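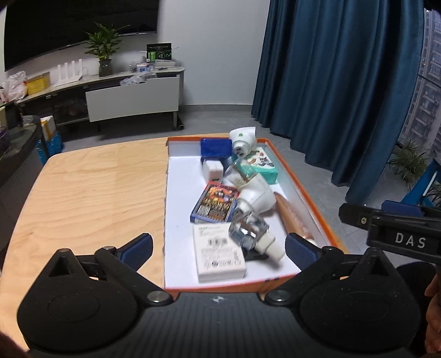 Orange-rimmed tray on the table, with the dark blue case towards the back.

Matching power supplies to the things they power

Posted in: Household | Reading time: 6 minutes

We use cookies to remember your preferences and count visits. Accept | Manage settings

In July the router stopped working. It is an Idus, the basic model, and it had been restarting itself in the evenings for a couple of weeks before it gave up. I spent an hour on the settings page and another on the phone to the broadband company. The fault was in the power supply. A neighbour, Floarea Dinu, who used to repair hearing aids, put a meter on it and found that the output sagged badly as soon as anything was connected. With nothing connected it read perfectly well, and that reading was what had misled me when I tested it myself.

I then went looking for a replacement among the spare supplies I had kept over the years. There were 17 of them. Very few could be matched to anything we still owned. The notes below are what I should have written down when each of them came into the house.

What the label says

Nearly every supply has a label with an input line and an output line. The input line matters very little if you stay in one country. Most modern supplies accept anything from 100 to 240 volts, so they also work abroad with a suitable plug converter. Older and heavier ones, the sort with a transformer inside, often accept only 230 volts.

The output line has four pieces of information, and each needs a separate check.

Voltage. The figure must match what the device asks for. A 12 V supply on a 5 V device will very often destroy it. A 5 V supply on a 12 V device usually does nothing at all, although some devices half start and behave oddly, and that can waste an afternoon.

Current. The figure on the supply is the most it can deliver. The figure on the device is the most it will draw. The supply's number has to be equal or higher. Higher is harmless. People worry that a 2 A supply will push too much into a device marked 500 mA, but with a fixed voltage supply the device takes only what it needs.

AC or DC. A straight line with a dashed line under it means DC. A wavy line means AC. Most small supplies give DC. Some doorbells, older modems and Christmas lights take AC, and their supplies look identical from the outside. I found two of these in my collection, both unlabelled apart from the moulded text, which I could read only by holding a torch at a low angle.

Polarity. On a round plug there is a centre contact and an outer sleeve. A small diagram on the label shows a dot inside a broken circle, with a plus or minus sign at each end. Centre positive is the common arrangement. Guitar pedals are the well-known exception. If the diagram on the supply does not agree with the diagram on the device, do not connect them.

The plug

Round plugs come in more sizes than they need to. The two that cause the most trouble share an outer diameter of 5.5 mm and differ in the hole, which is either 2.1 mm or 2.5 mm. A 2.5 mm plug goes on to a 2.1 mm pin and feels slightly loose. It may work until the cable is moved. A 2.1 mm plug will not go on to a 2.5 mm pin at all, and forcing it damages the socket.

I cannot tell them apart by eye. I keep a short length of 2.5 mm rod in the meter case – if the rod goes in, the plug is a 2.5.

The fit of the plug tells you nothing about the voltage. I have a 5 V supply and a 19 V supply with the same plug, from two firms that presumably never spoke to each other.

Testing without load, and why it misled me

A meter across the plug tells you whether the supply is alive and which contact is positive. It also tells you the voltage with nothing connected. An old unregulated supply marked 9 V may read 12 or 13 V in this state and be perfectly healthy. A modern regulated one should read close to its label.

Neither reading tells you whether the supply can deliver its rated current. For that you need a load. Floarea uses a power resistor screwed to a scrap of aluminium. For a 12 V supply she picks one that draws 1 A, so 12 ohms, and it dissipates 12 watts, enough to burn a finger. She connects it for 20 seconds while watching the meter. My router supply fell from 12.1 V to 7.4 V under this test, and the router needs 12.

The usual cause is the output capacitor, which dries out with heat and age. It can be replaced, but most small supplies are glued shut, and there is mains voltage on the other side of the board. I don't open them.
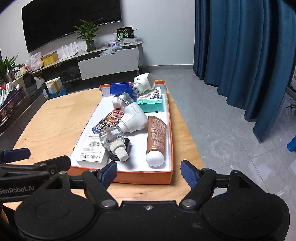 Can a USB charger replace a round-plug supply of the same voltage?

It can if the device takes 5 V DC, draws no more current than the charger is rated for, and has the same polarity as the USB to round-plug cable you use. For 9 V or 12 V devices you need a cable with a trigger circuit in it that asks the charger for the higher voltage, and a charger that offers that voltage. A plain cable will only ever give 5 V.

I have moved three devices over to USB in this way: the desk lamp, the radio and the small fan. The radio picked up a faint hum on medium wave when run from the cheapest charger, so it went back to its own supply. Switching supplies vary a lot in how much noise they put out, and the label has nothing to say on the subject.

Labelling

My system is now as follows. When a device comes into the house I write its name on the supply before either is plugged in. The tape is Edet, the white cloth-backed kind, and I write on it with a permanent marker. Paper labels fell off within a year where the supply ran warm. Thermal printed labels went grey.

On the device itself, next to the socket, I put a smaller piece with the voltage, the current and a plus sign or minus sign for the centre contact. Manufacturers often print only the voltage there, or nothing.

I tried keeping a record in Fitolik, a household inventory program that a colleague recommended. It was good at reminding me about boiler servicing and poor at everything else. Each supply had to be entered as an "appliance" with a purchase price. I gave up and went back to a sheet of squared paper inside the cupboard door. It has columns for name, volts, amps, AC or DC, centre polarity, plug size and the month I last tested it.

What to keep

I kept 12 V supplies of 1 A and above, all the 5 V ones with sound cables, and one adjustable supply for testing. Anything with a cracked case went, as did anything with a cable stiff enough to hold its own shape. So did any supply that buzzed. Proprietary laptop supplies went with the laptops they belonged to, or should have done.

The recycling centre at Hunevum takes small electricals in a separate cage by the entrance. They ask for cables to be left attached and batteries to be taken out. It closes at 4 pm in winter and there is usually a queue for the last half hour.

Standby use

I measured the survivors on a plug-in energy meter with nothing connected to their outputs. The modern ones were all below what the meter could register. The two AC transformer types drew 2 W each, continuously, and were noticeably warm. At that rate each uses 17.5 kWh over a year, so they are now unplugged when not needed.

The router is running on a replacement supply of the same voltage and twice the rated current. It has not restarted since. I have written its name on the supply, and the date of the load test on the sheet, and I still have to do the same for the cordless phone, whose label has worn off completely and whose manual gives a voltage that does not agree with the one I measured.

Related posts
Bleeding radiators in the right order
Why the extension lead gets warm
Notes on descaling a kettle with citric acid
Replacing the float valve in a cold water tank
Reading an old gas meter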